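Selville Racing > Work With Us > Stable and Track Vacancies

Search vacancies Keyword or job number Go

Posted in: Racing Staff, Travel Roles

TRAVELING FOREPERSON AND RACE-DAY STRAPPER
Trerkero Lodge, Selville

Trerkero Lodge is a licensed Thoroughbred training stable based on the east side of Selville racecourse. The stable holds 30 boxes on course and leases a pre-training property at Ultska, reached by the river road. Fedir Polishchuk trains in his own name and Hendrik Molefe manages the racing office. The position advertised is full time and reports to the racing office on travel days and to the trainer on all other days.

The vacancy arises from a longer away program in the coming season. The spring team includes several lightly raced three-year-olds that will be traveling for the first time, and the mare Khương, who resumes in a sprint in November and needs an experienced handler in the parade ring. Applicants should be comfortable with horses at both ends of that range.

Position summary

The foreperson takes charge of runners from the time they are loaded at Selville until they are back in their boxes and have been checked. On days with no away runners, the role is a standard morning stable shift, with afternoon feeds on a rotating roster. There is no riding component. Applicants who hold a trackwork license may be offered occasional slow work by agreement, paid separately.

Duties on race day

Confirm the identity of each runner against its microchip record before loading. Check shoes, bandages and travel boots. Load in the order given on the float sheet.

On arrival, present papers to the stewards' office, settle the horses in the allotted stalls and offer water. Hay is removed at the time written on each horse's card. Hard feed is not given on course unless the trainer has approved it in writing.

Check gear against the declared gear list. This covers blinkers, tongue ties, nose rolls, ear muffs and any change notified since the horse's last start. A gear error found at the stalls is reported to the racing office first and to the stewards immediately afterward. The foreperson does not correct a declaration on their own authority.

Saddle with the trainer or, where the trainer is at another meeting, with the clerk nominated by the office. Lead in the parade ring. Collect the horse after the race, present it for swabbing if required, and remain with it until the sample has been sealed and signed.

Complete the post-race sheet before leaving the course. Recovery, respiration, any heat or swelling, and appetite at first feed are all recorded — a blank column is treated as an incomplete sheet.

Duties at home

Morning shift starts at 4:00 a.m. Work includes mucking out, grooming, leg checks, saddling for trackwork, hosing down, operation of the walker, and poulticing as directed. The foreperson also keeps the travel gear store, which involves washing and repairing rugs, replacing worn lead ropes and restocking the first-aid box after every trip.

Travel and overnight stays

Most away meetings are completed in a day. Carnival meetings require overnight stays, with the foreperson housed in shared staff quarters at or near the host course. Space in the cab of the truck is limited. Each staff member may bring one soft-sided bag for personal belongings; hard suitcases are not carried. Wet-weather clothing and boots travel separately in the gear locker. 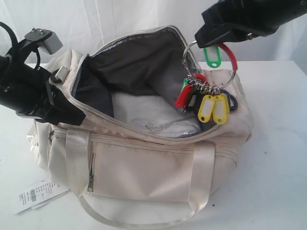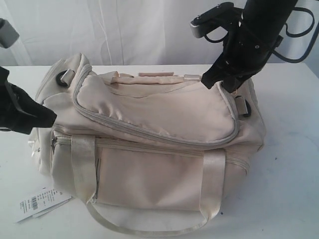 Meals on overnight trips are covered by a daily allowance paid with the following wage. Receipts are not needed for the allowance. They are needed for fuel, tolls, farrier call-outs and any veterinary supplies bought on the road.

Travel time is paid from the start of loading. When a trip runs past midnight, the next morning shift is rostered off. The foreperson does not drive the large float, which has its own driver, but will be asked to drive the 2-horse trailer to trials.

Requirements

Current stablehand registration, or eligibility to obtain it before the start date.

At least two full seasons with racing Thoroughbreds, including regular race-day strapping. Experience with Standardbreds or in eventing yards will be considered if the applicant has also worked with young horses.

A full driver's license and experience towing a loaded trailer.

Sound working knowledge of gear rules, withholding periods for treatments and the swabbing procedure.

Ability to write a clear report by hand. The stable uses paper sheets on the road, and the office enters them the next day.

Fitness to handle a fractious horse in a confined space. A pre-employment medical will be arranged at the stable's expense.

Desirable

Experience leading fillies and colts at their first start. Basic clipping and mane pulling. Some familiarity with barrier certificates and the trial booking system. A second language is useful but not tested.

Pay and conditions

Wages are set above the award rate for a senior stablehand and depend on experience. The trainer's staff bonus is paid on prize money for all placed runners, with a separate share for the strapper of the winner. A retention payment of 4,000 is made on completion of the first full year. Single accommodation is available behind the feed room at low rent. It has its own kitchen and a parking space. Dogs are not permitted on the course side of the property, though they can be kept at Ultska by arrangement.

The roster gives one fixed day off per week and every second Sunday afternoon. Annual leave is normally taken in the winter break.

Selection process

Shortlisted applicants will be interviewed by Hendrik Molefe by phone and then asked to attend a paid trial morning at Selville. The trial covers catching, grooming, bandaging a pair of legs and leading a horse to and from the track. Fedir Polishchuk makes the final decision after the trial. References are called only after the trial morning, and applicants will be told before any call is made to a current employer.

How to apply

Send a one-page letter and a work history to the Trerkero Lodge racing office, quoting job number 876. State your registration status, your notice period and the names of two referees, at least one of whom must be a licensed trainer or a foreperson. Applications may be left by hand at the office window after trackwork on any race-free morning.

Applications close Wednesday, August 31, 2022. Late applications will be held on file for the casual list — applicants who would prefer casual race-day work only should say so in the letter.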